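Adebayo Oyewole and Orsolya Antal
October

4.2 Condition grading and realized price

The sample consists of 371 lots of printed entertainment ephemera – ticket stubs, programs, seating cards – offered through Primelance over 90 sale days. Each lot carried a third-party grade from 1 to 5. We dropped lots sold in groups, as the hammer price could not be divided among the items. Signed lots were kept and marked with a dummy variable.

Grade alone explains little of the variation in price. Provenance matters more: lots with a named first owner sold above the high estimate more often than lots without one, at every grade. The effect is strongest in grades 2 and 3, where buyers seem to accept creases and toning if the paper trail is complete. Kwiatkowski and Amaral report a similar pattern for concert posters, although their grades were assigned in house.

Estimates were set by two catalogers working separately. Where they differed, the lower figure was used. Lots estimated above $3000 were also reviewed by a paper conservator, and their grades were not changed after review.
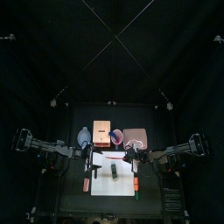

Figure 3. Bench with two arms and a white board.

Reserve prices were not available for the Saturday sales, so unsold lots from those sessions are treated as missing. Setting them to the low estimate instead leaves the sign of the provenance term unchanged – the coefficient shrinks slightly. Buyer's premium is excluded throughout.

Correspondence: Orsolya Antal, Nerkulex | © The authors | Back to top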